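Bemia Swim and Bath Club
Minutes of the Regular Members' Meeting
Held 5/18/21 in the upstairs room, Treloar Street

The meeting was called to order by the chair. A quorum was present. Members attending by phone were asked to state their names for the sign-in sheet and to keep their lines muted when not speaking.

1. Minutes of the previous meeting

The minutes of the January meeting were read. One correction was made: the locker fee was listed as monthly and should have been listed as yearly. The minutes were approved as corrected.

2. Finances

The finance report was handed out on paper and read aloud. The club took in less than planned over the winter. Lap swim income was close to the budget, but the steam room stayed closed and brought in nothing. Heating costs were lower for the same reason.

A member asked why the insurance line had gone up. The answer was that the carrier now bills the pool and the bath building separately, and both bills came due in the same quarter. Next year they will be spread out. The report was accepted as presented.

3. Reopening of the steam room

The county has said that the steam room may reopen once the air handling has been inspected. The inspection has been requested and no date has been given yet. The chair read the county's letter in full.

Discussion followed. Several members wanted the room open right away at reduced hours. Others preferred to wait for the inspection report before setting any hours at all. It was pointed out that the letter leaves no choice on this, and that the club can only decide on hours after that. The item was left on the agenda for the next meeting.

The tile repair in the steam room is finished except for the grout along the door. The contractor has been asked to come back for it and has not been paid the final amount.

4. Towels

This item took up most of the meeting.

The club's present stock of loaner towels is worn out. At the last inventory there were 102 bath towels fit for use, and a good share of those have frayed hems. The white ones show every stain from the mineral water and have to be bleached, and the bleach is what wears them down. The house group recommended that the club stop buying white towels and change to blue.

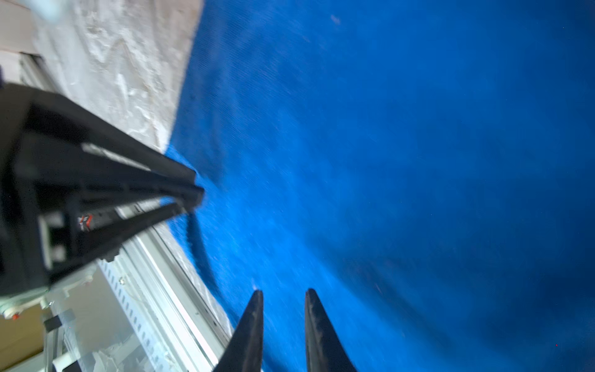 Two suppliers were asked for prices. Prelten offers a heavier towel with a longer wait for delivery. Lendeteo offers a lighter one that dries faster and costs less, with a minimum order. The lighter towel would let the laundry room run fuller loads. A member who has worked in hotel laundry said that heavy towels feel better on the first day and are a burden every day after that. Another member said she comes for the baths, she has paid dues for many years, and she would like a decent towel.

There was a question about color. The house group was asked whether blue towels would fade. Both suppliers say the dye holds up as long as no chlorine bleach is used. The laundry room would have to switch to an oxygen-based product, and the bleach already in the storage closet would be used up on the mop heads and bath mats.

A motion was made to order from Lendeteo, with a spending limit of $900 including delivery. The motion was seconded. An amendment to add hand towels was offered and withdrawn after it was noted that the hand towels were replaced two years ago. The motion passed, with 4 votes against.

It was also agreed, without a vote, that the old white towels will be kept until the new ones have been washed and put out. After that, the best of them will go to the animal shelter and the rest will be cut up for rags.

5. Towel deposit

The desk reported that towels keep going home in gym bags. A deposit was suggested. Members spoke on both sides. Those in favor said that the club is about to spend money on new towels and should take some care of them. Those against said that the desk is already busy at the evening change of shifts — nobody wants to stand in line for a refund with wet hair.

The compromise was a sign-out sheet at the desk for a trial period. Towels not returned will be added to the member's next bill at cost. Guests will pay for the use of a towel when they pay for entry. The desk will report back on how the sheet is working. 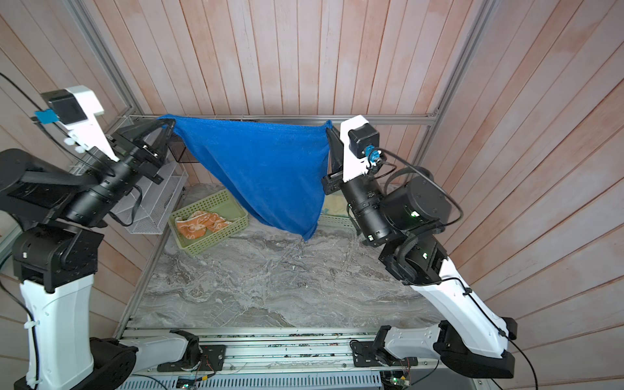
6. Laundry room

The second dryer has been running hot and shutting itself off. The repair service cleaned the vent line and replaced a sensor. The machine has run without trouble for the past two weeks. If it fails again, the service advises replacing it, and the house group will bring prices.

Members are reminded that the laundry room is for club towels and mats only. Personal swimsuits have been found in the machines. One of them was red, and the results can be seen on the bath mats.

The folding shelf will be moved to the other wall so that the door opens all the way. Clean stock will be stacked with the fold facing out.

7. Pool schedule

Summer hours were approved as posted. Early lap swim stays as it is. The water exercise class moves to the shallow end so that two lanes can remain open during class. The limit in the pool building stays at 85 persons, staff included, until the county changes it.

A member asked that the lane ropes be put away at night. This is already the rule. The closing checklist will be changed to say so.

8. Other business

The bench outside the front door needs paint. The club has the paint.

The lost and found will be emptied at the end of the month. Goggles left there will go to the children's lessons.

A request for music in the lobby was discussed and not taken up.

9. Next meeting

The next regular meeting will be held in the same room. Notice will be posted at the desk and sent by mail to members who have asked for it. The steam room hours, the report on the sign-out sheet and the delivery of the towels are on the agenda.

There being no further business, the meeting was adjourned.

Respectfully submitted,
Recording Secretary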